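Up Late With the Moths of Storwood
5/27/21

The porch light at the end of the lane in Storwood goes off at dusk, which seemed backward to me until I'd been there for an hour. The woman who lives there doesn't want anything competing with her sheet. It's an ordinary white bedsheet, a bit stained along the bottom, pegged to a clothesline behind the house, and by ten o'clock I could hardly see the cotton for wings.

"Everybody gets butterflies," she told me, pouring coffee into a mug with a chipped handle. "You don't have to talk anyone into a butterfly. But there are so many more moths, and people will live their whole lives next to them and think they're all brown and they all eat sweaters!"

She has been keeping a list since she bought the house. As of the night I visited it stood at 460 species, every one of them seen in her own yard, and she would very much like to get to 500. I asked whether that was possible or whether she'd start running out. She laughed at me (kindly). The big showy ones she found early on, the luna and the polyphemus and a couple of the sphinxes. What's left is mostly tiny, and some of it can only be told apart with a microscope and a lot of patience.

"I used to skip the little ones. I'd look at something the size of a grain of rice and say, well, good luck to you. Then one evening I put one under a hand lens and it was metallic gold with these silver bars across it, and I thought, oh no. Now I have to do all of them."

If you've never been to a moth night, go to one. I can't say it strongly enough. I had pictured something quiet and scholarly, and it was closer to opening presents. Something would thump into the sheet and we'd both lean in, and she'd say the name under her breath, or else say "Ooh, who are you?" and reach for the notebook. A rosy maple moth landed on my sleeve, pink and yellow like a piece of sherbet, and stayed there through most of a conversation about caterpillars.

That conversation was the one I'd come for, because she has strong feelings about caterpillars. Most people who plant for butterflies and moths think about nectar, she says, and they fill a bed with flowers and wait. She did the same. She ordered a whole collection of perennials the first spring and they were lovely and full of bees, and her moth list barely moved.

"Then I let the back corner go. There was a wild cherry coming up by the fence that I'd been cutting down every year, and I just stopped. I let the oak seedlings stay, the ones the squirrels plant. I quit raking under the trees. And it was like somebody opened a door. You feed the babies, you get the grown-ups. Lots of the big silk moths don't even eat as adults, they haven't got the mouth for it. All the flowers in the world won't do a thing for them."

The leaves are the part she gets the most questions about. Plenty of moths spend the winter down in the litter, as pupae or wrapped up in a dead leaf, and when the leaves go to the curb in a bag, so do they. She does rake the path and the front lawn, where the neighbors can see. Everything behind the house stays where it falls. "It's the laziest gardening there is," she said. "I recommend it to everyone."

She runs a small mail-order seed list called Nidau out of her spare room, natives only, and she collects most of the seed herself. It began as envelopes handed over the fence. The evening primrose is the one she pushes on people (she pushed it on me, and I've got a tray of it coming up on the windowsill as I write). It opens at dusk, fast enough that you can stand there and watch it happen, and there's a small pink moth that likes to tuck itself headfirst into the spent flowers and sleep through the day.

"You go out in the morning and look for the little yellow tail sticking out. Kids are amazing at finding them. Way better than me."

She does a good deal with kids now. Every March she drives over to the library in Custcombe with a shoebox of cocoons she's kept in the unheated shed all winter, and the children get to hang them in a mesh cage by the window. Last year they had 6, and 3 of those were cecropias, the biggest moth you're likely to meet on this continent. I asked what it's like when one comes out.

"It's wet and it's wrinkled and it looks like a mistake. The wings are these sad little crumpled tabs. Somebody always asks if it's sick. Then it climbs up as high as it can get and hangs there and pumps itself up, and you get a room full of second graders who are completely silent. I've seen it so many times and I still can't do anything else while it's going on."

We moved on to equipment, which I was nervous about because I'd assumed it would be expensive. It isn't, or it needn't be. She started with a work light clamped to a stepladder. After that came a blacklight tube, and then the Smadi, which is what she calls the bucket trap she uses on nights when she wants to go to bed. It has a funnel on top and egg cartons inside for the moths to rest in, and in the morning she goes through them one carton at a time and lets everyone go in the shade, well away from the birds. She changes the release spot, too, as the wrens learned the old one very quickly.

For a beginner she wouldn't bother with any of it. Turn on a light by a pale wall, pick a warm, cloudy night without much wind, and go look every half hour. Take photos of what you find, even the dull ones. Then turn the light off when you're done, so they can get on with their night.

She's been building a second bucket trap and was keen to talk me through that one as well, funnel and wiring and all.
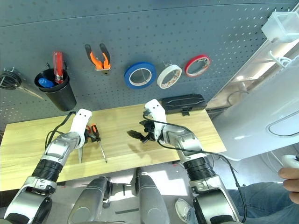
"You can make one in an afternoon," she said, "and then you'll be out there every warm night until the frost." We went back to the sheet after that and stayed until well past midnight, and she added one more name to the notebook, a little gray one with a question mark next to it.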